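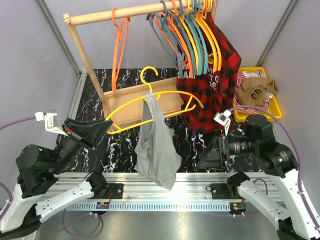 Two arms, one yellow hanger, and a light gray knit on its way through the hanger test.

Clinlow two-arm bench kit: my gallery

Posted 2020-08-29

Hi all, and welcome to another of my very long gallery pages with not very many pictures on it! I've had the Clinlow kit on loan for 18 days now and I've been promising to put something up, so let's get on with it. The one at the top is from the clothes hanger job, and it's the job I get the most email about, so most of my notes are about that.

For anybody who missed the last page, Clinlow sells this as a bench kit for small labs, schools and people like me with more curiosity than floor space. You get the pair of arms, the grippers, the rail they bolt to and the software, which is called Polluvden (I say it a different way every time and so does their support desk). It's a kit in the real sense, so plan on a weekend with hex keys. Mine took a bit longer than that, mainly my fault – I put one bracket on backward and then went looking for a software problem.

More about the picture

The garment hangs over the middle of the hanger between the two grippers, and I love how much that looks like two people helping each other with the laundry. The jaws are wide black wedges. I was sure they'd be too chunky for a skinny plastic hanger, but I've come around to them. They give you plenty to aim with, and for someone who teaches the moves by hand like I do, that matters a lot more than looking delicate.

The crowd of hangers on the rack is the hard part. Teal-gray, orange and yellow, all packed in tight with their shoulders overlapping, and the red and black plaid shirt hanging there too. If you're setting up your own rack, start with far fewer! I began with the hangers spaced well apart and only let them bunch up once I was happy with the easy version. The bright colors are a big help to me when I go back through a run, too.

The yellow bin in the back corner has a camel-colored piece and a red-and-white stripe in it. Stripes are my favorite for this sort of thing because I can see at a glance how the fabric is folded.

What I like

The matching arms, first of all. Once I'd worked out a move on one side, doing the other side was mostly a matter of thinking in a mirror. The slotted rail is great as well, and I've shifted my mounts more often than I'd like to admit. Morag Forsyth at Clinlow talked me through the spacing over the phone and was very patient about it.

What I'd change

Cables! They're purple, which I do enjoy, but they loop over the arms and lie in coils on the table, and I'd gladly pay extra for some proper clips. The small circuit boards by the rail could use covers too. And the printed guide is only 31 pages, with hangers getting one short paragraph near the back. Angus Gillies has written a much better walkthrough on the Plollunport owners' board, so go read his before you try anything with cloth.

Would I buy one?

I think so, yes, if the price holds. The Yeoh kit I reviewed in the spring was easier to put together and quieter, but it had a single arm, and clothes on hangers really do want a pair. If you only plan to move blocks and cups, the Yeoh is plenty.

The loan runs into September and I'd like to try heavier shirts next, maybe a jacket if I can find one I don't mind wrinkling. Send me your suggestions through the contact page – I read all of them, even if I'm slow to answer.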